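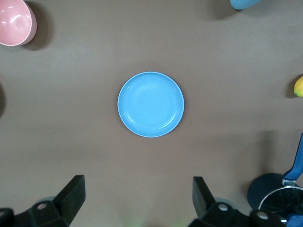 Well, the arm is finally on speaking terms with its gripper again! I'd been putting it off since October, when the old fingers started slipping on anything with a rim, and the replacement set I ordered from Skinow sat in its box on the Brotholm shelf for 8 weeks while I found other things to do (mostly sanding).

Fitting them took me one long evening. The brackets went on fine, but the cable run did not - I had to reroute it twice before it stopped tugging at the wrist, and I used up the last of the good zip ties doing it. If you share the Zundow workshop with me, I owe you a bag of 500.

Plates are still the hard part. A bowl gives you a nice tall side to grab, but a flat plate wants you to come in low and slow, so I've dropped the approach speed to 10 percent and I'm fussing with the finger angle next. I've got 21 settings written down to try, and a big pot of coffee.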